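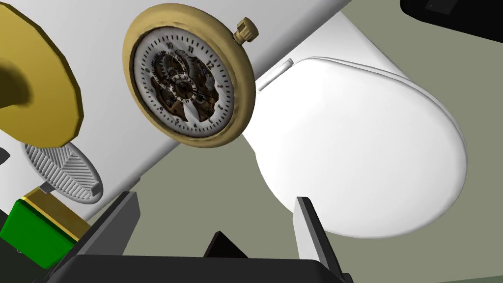

Gold case, white dial, open center. Same general style as the one I'm asking about.

Gerkodell Watch & Clock Board > Pocket Watches > Buying and Selling

Thread: Grandfather's watch "from 1913", seller wants 3000. Am I being silly?

bramblehook
Joined: December
January 20, 2021

Long post, sorry. A man two towns over is selling a gold pocket watch that he says his grandfather bought in 1913. It has a cutout in the middle of the dial so you can see the gears going. He wants $3000. He has a typed letter from a shop called Habte saying it is "an early example of the visible movement type" and a number, 2832, which is supposed to be the serial.

I have wanted a proper pocket watch since I was a kid and I have the money put aside. My wife thinks I have lost my mind. Before I drive over there I would like to hear from people who know more than I do. Does the story hold up? Is the letter worth anything?

oldmainspring
A letter from a shop is worth the paper. Who signed it, when, and were they selling the watch at the time? If the person who wrote the letter is the person who made money on the sale, you have an ad with a signature on it.

I would also want to know where that number is. Is it on the movement, the inside of the case back, or both? Case makers and movement makers were often different companies and each used their own numbers. A four digit number with no maker's name next to it tells you close to nothing.

bramblehook
The letter is signed but I can't read the name. No date on it. He says the number is "inside." I haven't seen the inside yet, he only sent me photos of the front and they're blurry.

oldmainspring
Then you haven't been offered a watch yet. You've been offered a story about a watch.

fennimore_t
I'm going to push back a little. People on this board treat every family piece like a con. My own great-uncle's railroad watch came with no papers at all, just my aunt's word, and every bit of it checked out once we had it opened. Families do keep things. The man may be telling the truth as far as he knows it.

quillback
Sure, "as far as he knows it." That's the part that worries me. I've bought from estates for a long time and most of the sellers were decent people repeating what they were told at Thanksgiving. Grandpa bought it in 1913. Grandpa was on the train when it was robbed. Then you look and the case was made when Grandpa was already drawing a pension.

The open center bothers me more than the letter does. Old watches with a window in the dial do exist, and some of them are very nice. But a huge number of what you see for sale with the middle cut away and bronze-colored gears on show are recent, decorative, and inexpensive. They're sold as gifts for groomsmen. I am not saying his is one. I'm saying the style is the first thing I'd want explained.

bramblehook
Is there a way to tell from the front?

quillback
Not reliably, and I'd be suspicious of anyone who says yes from a blurry photo. A few things are worth a look, though. Are the numerals printed on metal or paper, or fired on enamel? Enamel tends to have hairlines after a century and a printed dial doesn't get them. Is there any wear on the high points of the case, the crown and the bow? A watch that rode in a vest pocket for years gets soft edges. If every edge is crisp and he says it was carried daily, one of those two things is off.

fennimore_t
Or it was carried for a year and then sat in a drawer. That happens constantly. Mine has crisp edges.

quillback
Yours was carried daily by a railroad man according to your earlier thread.

fennimore_t
He was a careful railroad man.

Timo Kohlhase
I repair these part time, so take this as one bench's opinion. Ask for three pictures: the movement with the back open, the inside of the case back, and the dial straight on in daylight. Any serious seller will take them in five minutes. If he won't open it because it "might damage it," offer to meet him at a watchmaker's and pay for the opening yourself. If he still says no, go home.

On gold: has anyone tested it? "Gold pocket watch" in a listing can mean solid, filled, rolled, plated or just the color. Filled cases often have a year guarantee stamped inside, such as 20 years, and that stamp tells you it isn't solid. The difference in price is very large. At $3000 he is asking solid gold money, so he should be able to show you solid gold marks.

bramblehook
He told me on the phone it's "heavy gold." I asked if it was marked and he said he'd look. That was five days ago.

oldmainspring
Heavy is not a karat.

marlowpike
Does anybody know this Habte shop? There was a place with that name that did jewelry repair and cash for gold out near the highway, but I don't remember them dealing in antique watches. Could be a different one.

bramblehook
The letterhead says Habte and underneath "Follurley Building." No phone number.

marlowpike
The Follurley Building has been dentists and a tax office for as long as I have lived here. Maybe there was a shop on the ground floor before that. I wouldn't hang 3000 dollars on it.

gable_and_finch
Different view. I think you're all answering a question he didn't ask. He wants a pocket watch he will enjoy. He's got the money. If he likes the way it looks and it runs, the 1913 business may not matter much to him. I paid too much for my first one and I still wear it to weddings. Nobody at the wedding asks for the serial number.

oldmainspring
He asked whether the story holds up. It's in the post.

gable_and_finch
He asked if he was being silly. Different thing.

quillback
If he wants one that looks nice and runs, he can have that for a small fraction of the asking price and keep the rest for servicing. What he'd be paying for here is the date. Take the date away and there is no reason for the number on the tag.

bramblehook
Fair point from both sides. I do care about the date. I'd feel like a fool showing it to people and telling them 1913 if it wasn't.

fennimore_t
For what it's worth, I looked up the number in the Gistari tables and 2832 shows as a valid early serial for two different makers. So it isn't impossible.

Timo Kohlhase
Low numbers are valid for almost everybody. Every maker that numbered its watches had a 2832 if it stayed in business long enough. You can't look up a serial without knowing the maker, and so far no maker has been named in this thread. Also, the Gistari tables are put together by users. I've sent in corrections myself and some of them went up the same afternoon with no one checking. Use them as a starting point and then find a second source.

fennimore_t
I said it isn't impossible, I didn't say it was proof.

oldmainspring
The trouble is that the seller will say it's proof if our friend repeats it to him.

tallowby
New here, mostly a clock person. Can I ask a basic question? If a dial had been cut open later, by someone wanting to show off the gears, would that ruin it? I've seen clocks butchered that way.

Timo Kohlhase
For a collector, yes, most of the time. And it does get done. Somebody has a tired old movement and a cracked dial, so they cut a hole or swap in a modern dial with a window. The movement may be perfectly old. Then the seller can say with a straight face that the watch is old, and part of it is. We call those put-togethers, or marriages if we're being polite. Another reason to see the back before talking about price.

tallowby
Thanks. That explains a clock I regret.

bramblehook
Update. He sent one photo of the inside of the case back. There is a stamp that looks like a star or maybe a flower, and the number. No karat mark that I can find. No picture of the movement. He says he has another buyer coming and would take $2,700 if I come tonight with cash.

oldmainspring
There it is.

quillback
The other buyer always turns up right after the first hard question. Funny how that goes.

fennimore_t
Okay, the cash tonight part I don't like either. I still think he could be honest and in a hurry. But you can be honest and in a hurry and also wrong about what you own.

Timo Kohlhase
A star or flower by itself could be a case maker's trademark and there are a lot of those. Post it in the Marks section with a ruler next to it. No karat mark on an American case would make me assume plated until a test says otherwise. Other countries had their own marks and they can be tiny, so use a loupe, look near the hinge and on the bow as well.

gable_and_finch
I take back some of what I said. Don't go tonight.

bramblehook
Not going tonight. I told him I'd meet him at a watchmaker of his choice any day he likes and pay for the inspection. He said he'd think about it. My wife would like it known that she was right before any of you were.

marlowpike
I asked my mother about the Follurley Building. She says there was a jeweler on the ground floor when she was in high school but she thinks the name was something else. She also thinks I should call more often.

oldmainspring
If he says yes to the watchmaker, come back and post the movement. I'd still like to see it. I've been wrong before, a few of you were here for it.

bramblehook
Will do. Nothing from him so far.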